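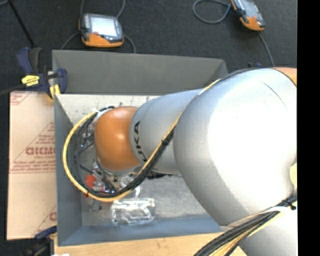 I have a drawer in my kitchen that holds every instruction booklet I've been handed since I moved into this apartment. Blender, smoke alarm, shower head, a lamp. I can't remember opening the lamp one. I keep them because my mother kept hers, in a shoebox with a rubber band, and she could find the one for the washing machine in the dark.

Lately the drawer has stopped filling up. I bought a rice cooker in January, a nice one, a Sivari, and inside the box was a card the size of a playing card with a square code on it and the words "Get started." That was the whole manual. I want to make the case for the booklet, the stapled one with the bad drawings, and I know how that makes me sound.

So I scanned the card. It sent me to a page that wanted my email. Then it wanted to know which country I lived in. Then it played a video of a very relaxed woman lifting a lid. The thing I needed to know was how much water goes in for brown rice, and that was in a second video, four minutes long, somewhere past the middle. I had wet hands the whole time. My dinner guest, Efua Ansah, who has been cooking rice since she was tall enough to see over the stove, told me to put my finger in the pot and stop at the first knuckle. She was right, and we ate, but I'd paid for a machine so I wouldn't have to know that.

People tell me videos are better because you can see the thing being done. Sometimes, sure! I learned to fold a fitted sheet from a video and I'm not giving that back. But a video is good for something you're going to do once from start to finish, and a lot of owning stuff is wanting one tiny fact at an awkward moment. Which way does the filter go. Can this part go in the dishwasher. What does it mean when the light blinks orange. You want to flip to page 9, look, and get on with it.

I got into a friendly argument over this with Vichien Kamolrat, who used to write booklets for a fan company called Kaewsai and now writes what he calls "help content." I expected him to be on my side. He wasn't, or only a little. He told me that in his last year on paper they found a mistake in the wall-mount instructions after printing 3,000 copies, and all of them had to be pulped. Online he'd have fixed it before lunch. He also said most people throw the booklet out with the packaging, and he's seen them do it, including his own brother, with one Vichien wrote.

Okay. Those are fair points and I've chewed on them. But the mistake got caught because somebody was about to spend money on ink. When it costs nothing to change a page, it costs nothing to put up a sloppy one either, and I've read plenty of help pages that describe a button my thing doesn't have. Maybe it had that button two versions ago. I have no way to tell.

And then there's what happens when the company goes away. My aunt in Flastthorpe has a sewing machine older than I am, and the booklet that came with it is soft as cloth by now, with a coffee ring on the threading diagram. Whoever made that machine doesn't have to stay in business for her to thread it. My old bread maker, on the other hand, came with a web address, and the address now belongs to somebody selling vitamins. I paid 400 dollars for that bread maker (I know, I know) and I have no idea what program 7 does. I've run it twice. It took five hours both times and the loaf came out a bit different from program 6, I think.

I also just like them, as objects. I like the page where they tell you not to use the hair dryer while asleep. I like the eleven languages, and noticing that the German takes up more room. I like the parts diagram with everything floating apart in the air and a little letter next to each screw. My neighbor Charoen Nuchit taught himself a fair amount of Portuguese from the manual for a pressure washer, mostly warnings, and he says it got him further on vacation than I'd believe.

I'm not asking for a hundred pages. One folded sheet would do it. Put the water amounts on it, and what the lights mean, and how to clean it, and a phone number if you're feeling generous. Put the video up too, for people who like the relaxed woman. She seems nice.

In the meantime I've written the brown rice amount on an index card and it's gone in the drawer, between the smoke alarm and the lamp.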